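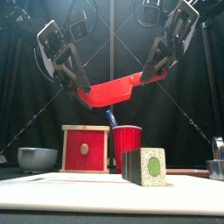 Does a points deduction count before or after the split in our league?

jiltville_northend
Asked in Amateur and Lower League Soccer

I help run a team in a regional amateur league. Twelve clubs play each other twice, then the table splits into a top six and a bottom six, and each half plays five more games. Points carry over. Two go down from the bottom half.

We finished the first phase in sixth, one point ahead of Cinolel. They have now won an appeal over a game from September that was called off at halftime because of the lights. The league first gave the game to the other side as a 3–0 win. After the appeal it has been changed to a replay, and the replay is set for next month, after the split games have started.

If Cinolel win the replay they would have finished two points ahead of us and should have been in the top six. But by then we will have played two or three games in the top half. Can the league move us down? And what happens to the points from the games we have already played up there?

Our rule book says the split is made "on the standings at the close of the first phase." It doesn't say when the phase closes if a game is still open. There is also a fine of 200 for any club that refuses a fixture, so we can't just sit out until it's settled.

EDIT: To clear up a couple of things people asked in the comments. The replay is at Cinolel's ground, which holds 1,486. Goal difference doesn't come into it because a draw would put us level on points and the first tiebreaker is head-to-head, where we are ahead. So it is only a win for them that causes the problem.

okov_linesman

I sat on the rules panel of a league with the same format for 8 seasons, and we had this come up once.

The first thing to find out is whether the league has formally declared the first phase closed. Look for a bulletin or an email with the final first phase table in it. If that was sent before the appeal was decided, most panels would treat the split as fixed. The replay result would then change Cinolel's points total going forward, but it would not change which half they are in. They might end up in the bottom six with more points than the team in sixth. That looks odd but it happens in split leagues every season anyway, because the halves are ranked separately once the split is made.

If the table was marked "provisional" or "subject to appeal," you are in a weaker spot. In that case the league can argue that you all knew the line could move.

In our case the panel held back the sixth and seventh placed clubs' fixtures for two weeks, got the outstanding game played midweek, and then made the split. It was a nuisance for the other ten clubs, who had to shuffle dates, but no points had to be taken away from anyone. I would write to the league secretary now and ask for exactly that. Do it before your first top half game if you still can. Once you have played one, it gets much harder to undo, and they know it.

On the points question, if they did move you down, games against top six teams would normally be voided for both sides. Your opponents would lose those points too, so you may find they are willing to sign the letter with you.

Put everything in writing and keep a copy of the fixture list as it stands today. Don't refuse a fixture. Play it "under protest," and say so to the referee before kickoff so it goes in the match report. Check your own rules on how soon after the game the written protest has to follow. Ours was 48 hours.

Iordache

Same thing in our league a few years ago and they just left it. The team in seventh won their replay and stayed in the bottom group. They complained but they finished top of that group easily so it blew over.

I wouldn't worry about the 200. Ours has a fine like that in the book as well and I have never seen it used.

cornerflag77

I would worry about the 200. We had to pay it. It also came with a three point deduction that was in a different section of the rules, and we missed that part when we read it.

Agree with the first answer about playing under protest. One thing to add – check whether your league's decision can be appealed to the county or state association, and what the deadline is. Ours is seven days from the date on the letter, not the day you get it. We lost two of those days to the mail.

Also ask whether the replay will be played with the squads as registered in September or as registered now. If Cinolel have signed players since then it could make a difference, and your rule book may already cover it under postponed games.

jiltville_northend

Thanks. I found the bulletin and it says "final first phase table," with nothing about appeals. I've written to the secretary and asked for the replay to be brought forward. Our first top half game is at home and we'll play it under protest if we haven't heard back by then.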